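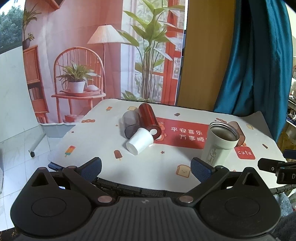 About Mendby

Mendby writes and checks working rules for teams that teach robots to handle household things. Csaba Bognár and Noemí Arriaga started the company after several years of running recording sessions for other people. They had seen good operators produce poor data because no two rooms worked the same way.

Our main document is the Flekum handbook. It has 22 rules, and a new operator can read it in an afternoon. It covers the hand tool, the table, the objects and the notes that go with each session.

A few of the rules, in short:

Start each take with the fingers open and clear of the table edge.

Check the pivot pins and the grip pads before the first take and again after lunch. A worn pad is replaced on both fingers.

Mix the objects. For a session on tipped cups, use paper ones, see-through ones and at least one heavier mug. Lids are either on or off for the whole session, and the notes say which.

Patterned mats and printed backdrops are allowed. Homes are full of patterns, and a plain gray table teaches very little about them. Write down which cloth was used.

Failed grasps are kept and marked as failed. Deleting them is the one thing we will drop a site for.

Nothing with a sharp edge, and no liquids, unless the site lead has signed for it.

Sites that follow the handbook send their sessions to our office in Győri, where Noemí's team reviews them. We look at 100 takes from every new site before we accept any. After that the number goes down, but it never goes to zero. Last year we reviewed 3118 takes and sent back 372, most of them for missing notes.

We don't build robots or sell hand tools. We have no share in any company that does. Sites pay a flat fee for review, and the fee is the same whether the work passes or not.

The handbook is revised every November. Operators can suggest changes through Flesska, our online notebook, and Csaba answers each one in writing. Old versions stay available there for teams that are partway through a project.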